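Recensement : ma lettre est partie !

Mardi 11 décembre 2018

Bon, ça y est, j'ai écrit à la mairie. Dans notre quartier, 306 adresses manquaient sur la liste envoyée aux agents recenseurs (oui, 306 !) et personne au guichet ne savait quoi me répondre. Solange Tanguy, ma voisine du dessus, a signé avec moi, et dix autres habitants aussi. On demande juste que la liste soit corrigée avant mars, parce que le découpage des bureaux de vote en dépend. Je vous tiens au courant !
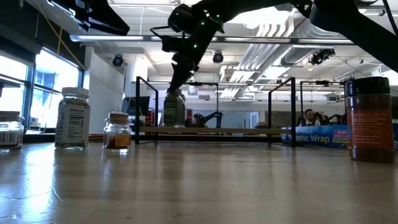
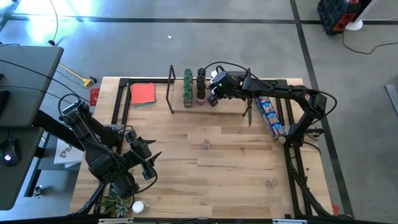 Pour signer aussi

Laissez-moi un commentaire avec votre rue, je vous envoie le texte.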